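1 Jan 2025
Sim room, chores bench

Quiet building so getting long runs in. Heating off again, wearing the coat. Plan for today was the chores list, same three as before the break: wipe the table, put cup on shelf, straighten the picture. Only going to get through the last one properly I think. The other two need the new contact settings and those aren't merged.

Restarted the queue from a clean checkout. Alesum build, not the Goossens one – Goossens still crashes on scene load when there's more than one textured wall. Left a note in the tracker in August, still open. Whoever has time, please.

Question I keep getting from upstairs is can it do chores yet. Writing down what I really think so I don't have to make it up on the spot at the next Cadisen call.

Short version: picks up things, yes. Puts them down somewhere sensible, mostly. Anything that's fixed to something else, no. Doors, drawers, curtains, pictures on walls. A cup on a table can be nudged and nothing is lost. A hung picture swings, or lifts off the hook, and then you have a worse chore than you started with.

Batch 1. 127 tries at the picture task, random start poses. 43 counted as done by the checker. Don't quote the 43!! The checker only looks at final angle against level. Went through a handful of the passes by hand and in at least one the arm never touched the thing, it drifted level on its own from the joint being too loose. So that's a physics pass and not a robot pass. Need a contact check in there before any of this goes in a table.

Fixed: joint damping up. Also added "must have touched frame" to the checker. Old numbers kept in the folder, marked as old.

Batch 2. Set to 300 steps per try, up from whatever it was. Most fails are now the same fail: approach. The arm comes in at a slant, gets near the lower corner, and then dithers. Open, close, back off, come in again. Runs out of steps doing it. I had blamed the step limit, so that was wrong, more steps only gives more dithering.

Thoughts on the dithering
– wall color. Plain part of the room gives the camera almost nothing to judge distance by. Stone part is better, lots of edges. Would like to swap the plain one for something with a pattern and see if approach improves. Cheap test.
– the border on the picture is thin and black. On a dark print the policy may not be finding where border ends and print starts. Try a fat white border, also cheap.
– steep view. When the picture's seen nearly side on the estimate of tilt goes all over the place. It can't know what level is from there. A person would step back and look. Ours has no idea it is allowed to step back.

The last one bothers me most. Every chore has a looking part and a doing part and we only train the doing. Wiping the same, you wipe, you look along the table against the light, you wipe the bit you missed. Had the same argument about shop floor stuff with the Graltard parts trays – placing was fine, checking the tray was seated was never in the task, so it never learned to check.

Picture task, wrist view, fingers open:
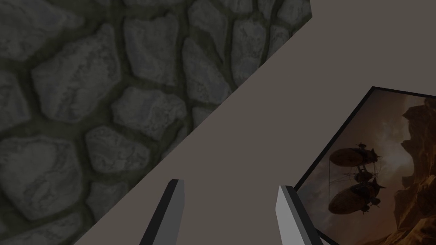 Wrist cam, airship print on the right, stone wall upper left. Nothing in the grip.

Note how the right finger covers part of the border near the lower left corner. Exactly the bit you'd want to see if you were going to push there. Same thing would happen with a real hand but you'd feel it. No touch signal in this setup, only the camera and joint readings. Could mount the camera higher but then all the old runs are no use for comparing. Leave it for now.

Also the print is too busy imo. Brown cliffs, brown sky, two airships rigged together. Nice to look at, bad for finding a horizon. Does the policy try to level the airships instead of the frame?? Only half joking. Swap in a blank print for one batch and find out.

Tried the real arm last thing on the wiping task, no recording, just to see. It wiped. Same patch over and over, very clean patch. Crumbs on the other side all still there. Arm parked, power off at the wall.

So for the Cadisen call: not yet for anything hung or hinged. Tidying loose stuff off a table, yes with someone in the room. Don't promise a date. If they ask about shop floor, trays yes, seating check no.

To do
– contact check into shared checker, not just my copy
– blank print batch
– white border batch
– patterned wall batch (one change at a time this time, last time I changed two and learned nothing)
– rerun batch 1 start poses with new damping, same seeds
– ask about a "back off and look" action, seperate from the normal retreat
– Goossens crash, chase
– more tape for the bench, blue if they have it

Overnight job is the blank print, started before I left. Disk is nearly full on the second machine so if it dies thats why, delete my August folders, I dont need them.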